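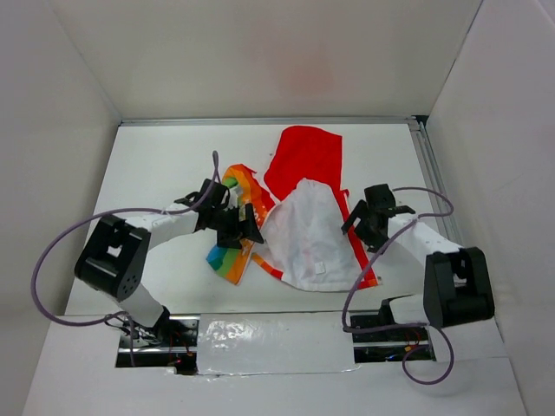 Notebook, Zumbridge production, July
Entry: pit balance and vocal reinforcement, second pass

Start 2:00 p.m., house empty, air handling on. Left it on for the whole session. It will be on for performances and last month's numbers were taken with it off.

Continuing from the Flenatside notes. The rig there was a proscenium house with the band below stage level. In this building the band sits upstage left behind the riser, at floor level, with the gauze in front of it. None of the old fader positions carry over. I loaded the Flenatside show file for the scene names only and zeroed everything else.

State of the system at start

Main left and right hung, center cluster hung, front fills on the stage lip. Under-balcony delays are patched but were muted until the last hour. Monitor sends to the riser and to both wings. Band inputs: keys one, keys two, reed, trumpet, trombone, guitar, bass, drum kit. Reed doubles on flute and clarinet through the same mic. Conductor camera and both repeater screens working. There is a slight picture delay on the balcony-rail screen, not enough to hear in the chorus entries, but check it again when the full company is in.

Drums

The kit is the main problem and always will be in this position. With no reinforcement at all it covers unamplified speech as far back as row F. The shield was in three panels and open on top. Added the lid and hung the heavy drape behind. The cymbals came down noticeably in the stalls, less so in the balcony, where the line of sight goes over the shield anyway. Snare still rings at the upper end of the low mids. Tried one ring of gaffer on the batter head, then a felt pad. Felt pad is better. Left it on and labeled it.

Brushes for the Act One duet and the reprise. Hot rods for the factory number. Sticks for the two company numbers and the bows. This goes in the drum book in pencil, not in the sound plot only. At Flenatside it was in the plot only and got lost when the deputy came in.

Brass

Trumpet was pointing at the center cluster. Rotated the chair so that the bell faces the masking. Bucket mute for the underscore in scene 14. The trombone part has a harmon mute marked in the same place, and the two together give a thin, nasal sound under dialogue. Suggest to the musical director that both go to bucket. Not my decision; query written on the stand copy.

Vocal mics

All bodypacks on new batteries at start. Frequencies recalculated for this building. Two of the channels from the old plan sit next to a strong local carrier and dropped out as soon as the pack crossed the center line, so those were moved. Rescanned with house lights up, then with the moving lights struck. No change in the noise floor between the two.

Placement is hairline for everyone except the foreman, who wears a hat from scene 20 onward. Tested hairline and ear positions under the hat. Hairline under the brim picks up a boxy resonance that I can take out with a narrow cut, but the cut sounds wrong as soon as the hat comes off in the finale. Ear position is duller and stays the same in both conditions. Use the ear. Add a small lift at the top and leave it for the entire show.

Line-by-line mixing as before, one fader per speaking voice, never more than needed. The ensemble goes on a VCA with the fader curve checked. In the opening number the first chorus has a soloist over unison men. With the old grouping the soloist was inside the group and came down with it. Split out into a separate group and the line reads clearly at the same overall level.

Word intelligibility

Walked the house during playback of the rehearsal track. Positions: center of row C, back of stalls, front of balcony, rear corner of balcony. Consonants good in the first three. Rear corner of the balcony was poor, with the patter section of the Act Two trio lost completely. Unmuted the delays and set the time from the impulse measurement. They were early, and the voices pulled up to the ceiling. Moved them later in small steps until the image dropped to the stage, then stopped. The level is low enough that you notice it only when it goes off. Patter section now followable from the corner, though still not comfortable. Part of this is diction and tempo. The click for that number is marked faster than the cast recording I was sent for reference, and the track was sung by people who had learned it at the slower speed.

Reprise problem

The Act One ballad comes back at the end of Act Two, a tone higher, over sustained keys. In the first version the keys patch is a soft pad with a slow attack. In the reprise the same patch number calls up a brighter string sound, and on the downbeat it arrives well ahead of the voice in level. Checked both keyboards. The patch list on keys two was the Drorkska list, from the touring version, which has one additional change in scene 20, so everything after it was off by one. Replaced with the correct list, ran the change sequence from the top of the act to the bows, all correct. Removed the Drorkska list from the memory and wrote the name of the current list on tape above the screen.

This also accounts for the unexplained organ in scene 21 reported after the sitzprobe. Close that item.

Effects and playback

Factory ambience: loop point audible as a small tick. Re-cut with a longer crossfade. Whistle cue was on the center cluster only; moved to the upstage practical speaker with a little in the mains so that the balcony gets it. Radio cue in the kitchen scene runs through the Vashisht unit in the set dresser. It is a small driver and distorts if pushed, which is acceptable for a radio, but the cabinet was buzzing against the shelf. Two strips of foam underneath. Buzz gone.

Crowd reaction at the end of Act One is at present in stereo and sounds like a recording. Try mono from the rear of the stage tomorrow. If that does not work, ask whether it can be cut. The live company is loud enough there.

Monitors

Riser mix reduced overall. The players had been asking for more voice and getting more of everything. Took keys and guitar out of the wedge nearest the drums and put bass in. Wing monitors: offstage singing in the Act Two trio was consistently under pitch on the track. With the wing level up, pitch reference is the piano, and the piano is masked by the reed. Sent keys one alone to stage left wing, no reed, no brass. To be confirmed with singers present.

Console file

Saved as a new file, not over the afternoon file. Recall safe set on the band preamps and on the foreman's EQ. Scene names copied into the calling script. Scenes 14 and 20 have follow-ons, which the operator should see flash before pressing go. Backup on the stick in the console drawer and on the office machine.

Readings

A-weighted, slow, at the mix position, playback track with band at reported playing level. Opening number peaks are above where I want them. The duet is correct. Company finale is loud but short. I have not written the values here because the meter was due for calibration and its reading disagreed with the second meter. Borrowed the calibrator from the Flenatside store; it arrives with the next van. Repeat all readings after that, same seat, same chair height.

Open items

Repeater screen delay at the balcony rail, check with full company.
Mute query, scene 14, waiting for answer.
Mono crowd cue, test.
Tempo of the trio against the cast reference, raise at the production meeting.
Wing monitor with singers.
Spare ear-position mount for the foreman, matching color. The one in use is the only one in the box.
Drum lid squeaks when the stool is raised. Needs a rubber washer.
Meter readings, all, after calibration.
Felt pad for snare: order 2, keep one in the drum book pocket.

Console off, amps off, racks locked. Air handling left as found.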